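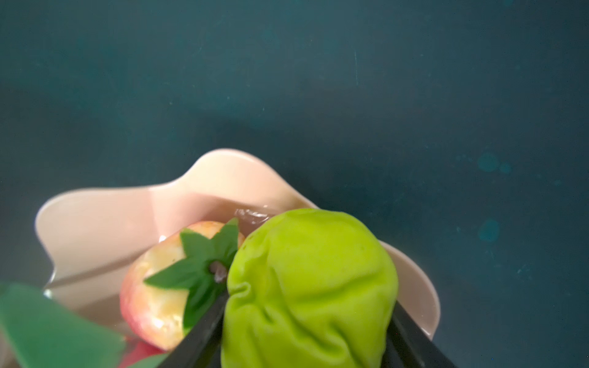 Setting the Table: Notes for Unit 4, Bowls and Play Fruit
Ilau Early Years Certificate, course handout

We spent most of last session on baskets, so this time I'd like us to stay with bowls for a while, because they get far less attention than they deserve (and I could happily talk about them all afternoon!). A bowl gives a small child a clear place to put something, and a rim worth running a finger along. The scalloped ones, like the pale pink bowl with the toy peach in it, are lovely for this, as the edge goes up and down and children want to follow it.

Try to mix your textures. A smooth, glossy bowl beside something soft and squishy, such as the wrinkly lime green piece, gives children plenty to talk about, and you'll hear "squashy" long before you hear "soft."

A plain, dark tabletop helps pale things stand out. A few marks on it do no harm.

For next time, please read pages 20 to 26 of the Lema workbook and bring one bowl from home, any size, along with two pieces of play fruit that feel different in the hand. Spare bowls are in the Furketti cupboard, bottom shelf.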